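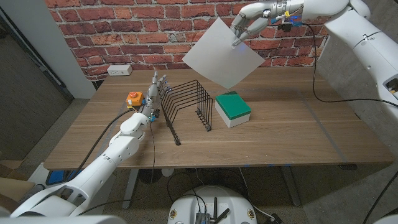
Ilse Varkonen
Workshop tips editor, Bronik

Teaching the arms to file paper: tips from our bench

At Bronik we teach household and office tasks to a two-armed robot by remote control. One person wears the gloves and moves, and the arms on the other side of the table move the same way. The recordings go to our partners at Nister, who train the model. I have collected these tips for people who start at the gloves this month, and also for the ones who did it already and have some bad habits, like me.

The task I use for most of them is paper into a wire rack. It looks like a very small job. A sheet of paper bends, it swings, and the fingers hide a part of it from the head camera, so it teaches the operator a lot.

Before you start

Put the rack near the middle of the table, where both hands can reach it. If it stands too far to one side, one arm must stretch and the elbow comes up in an ugly way.

Check that the feet of the rack stand flat on the wood. A light wire rack walks away when you push paper in it. We tried a small piece of rubber mat under the feet and it helped, but then use the mat in all recordings of the same set.

Keep the red stop button on the table where your helper can reach it without passing a hand between the arms. Press it once before the first recording in the morning and see that the arms really stop.

Look at the cables. They should hang down past the table with enough slack for the longest reach you plan. Move each arm slowly to its far corner one time, and watch the cable, not the hand.

Picking up the sheet

Take the paper by a corner, with a pinch of thumb and finger. If you take it in the middle of a long side, it folds over the fingers and you lose the view of the slot.

Let the corner of the sheet stick out 2 cm over the table edge if the fingers cannot get under it. Beginners like to scratch at the paper with the fingertips. Please don't do this. The model learns the scratching too.

After you lift, wait until the sheet stops swinging. I count to 2 in my head. A short pause is fine in the recording, a long one should be cut.

The hand that does nothing

The free hand also needs a good place. Hold it up beside the rack with the fingers pointing to the ceiling and keep it still. When you forget this hand, it goes down slowly with your tired arm, and after some time it touches the wire. In our older Prernimance recordings this was the most common fault, and I made a good part of them.

If you want to steady the rack with the free hand, do it in every recording of the set or in none.

Putting the sheet in

Come from above and follow the slant of the dividers. Lower the bottom corner first, then turn the wrist until the edge is in line with the slot. Open the fingers only when the wire carries the paper. Then go up a little before you move sideways, otherwise you take the sheet out again with you.

Other things on the table

We leave a small box with a green lid next to the rack. Move such things a little between recordings, so the model does not learn that the table is always the same. Do not lean the arm over them.

How long to work

Six good recordings, then take the gloves off and rest your shoulders. Our set for this task has 2,019 recordings now, and the bad ones come mostly from the end of a long session. The people at Ashby work longer without a break and they are younger.

Write the note for each recording immediately: which hand, which slot, did the sheet bend. If you dropped the paper, write "dropped" and keep the file. Nister wants these also, in a separate folder.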